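Pinano Introduces Coris, a Hand-Held Gripper Kit for Recording Everyday Tasks

BELMONTE, September 13, 2025 - Pinano today opened orders for Coris, a hand-held gripper kit that lets people record household handling tasks for robot training in their own homes.

Each kit holds two grippers, five sets of finger pads, a charging dock and a carry case. Setup takes 5 minutes, and a full charge gives enough power for an evening of recording. We're delighted with how naturally it fits into a busy room, where soft fabric, crinkly wrappers and open boxes all share one small table! 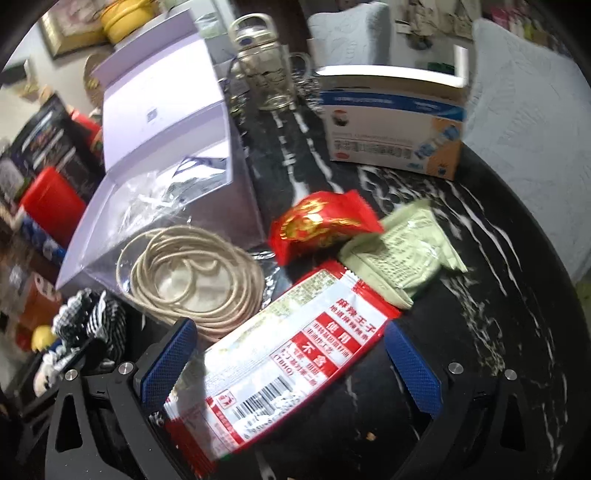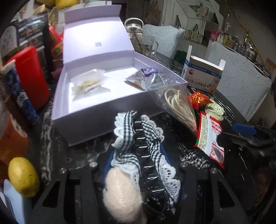 Tabletop work with a hand-held gripper, among snack packets and an open gift box.

Coris grew out of Irard, our earlier bench-mounted recorder, which early users loved but wanted to carry from room to room. The new grip is lighter, and recordings sort themselves by task as they upload.

A trial run in June put 30 kits into family homes, and the feedback shaped the printed guide that comes in the case.

Orders are open through the Pinano online store. Irard owners can move their existing recordings to a Coris account free of charge.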